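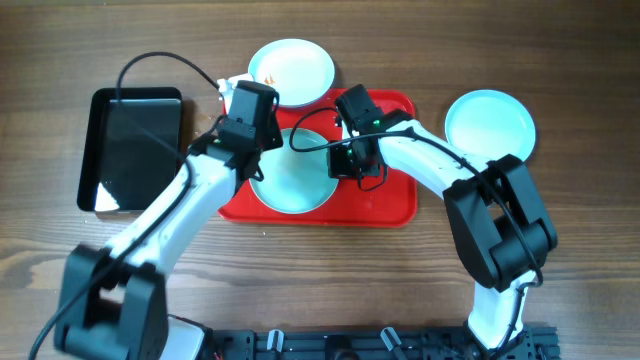

Serving Trays and Shallow Tableware for Shared Dining Rooms

Print this page | E-mail this page

Home | Equipment Reviews | Dining | Furniture | Contact

Filed under: Dining Rooms and Tableware

The Keltia Residence Services Office reviews tableware before it is placed on the approved purchasing list. This review covers the Gredthorpe rectangular tray, supplied in red and in black, and the Pirnason line of round plates and shallow bowls in pale blue and in white. Soudabeh Daneshvar prepared the findings on behalf of the office.

Trays

Both trays have rounded corners and a raised edge. The red tray was the easier of the two to find on a brown wooden table, and residents with reduced vision preferred it in every sitting. A pale bowl placed on it stands out clearly. The black tray has a glossy interior that reflects overhead light, and a bright spot of glare can form near a corner. Dining rooms with strong ceiling fixtures should order red. Rooms lit mainly from the windows may use either color.

The rim is low enough to allow a hand to reach the food from the side. It will hold back a small spill but should not be relied upon to contain a full bowl of soup. Staff who carried loaded trays between the kitchen and the tables asked for handles, and the manufacturer does not offer them on this size.

Bowls and plates

The pale blue bowl is wide and shallow. It is well suited to cereal, stewed fruit, and small portions of rice. Diners who eat with one hand found the low side less helpful, and a deeper bowl should be kept available for them. One bowl takes up less than the whole tray, leaving room for a cup.

The blue plate has a flat center and a gently raised rim. The white plate carries a light blue tint at the rim, a modest detail that nonetheless helps to mark its edge against a white tablecloth. Brightly colored foods are easy to see on the white plate. Fish and mashed potatoes are not, and should be served on blue.

Durability and storage

The trial set went through 944 wash cycles. Two plates developed fine scratches in the center, and no rims chipped. The trays came through without warping, although the black finish showed every water mark and had to be wiped by hand. Plates stack neatly. The bowls tend to stick together if they are put away damp.

Recommendation

The red tray and both plates are approved for general use. The bowl is approved for breakfast service. The black tray is approved with the lighting restriction stated above. Orders should be placed through Jafarzadeh Supply, using form 13, before the end of August.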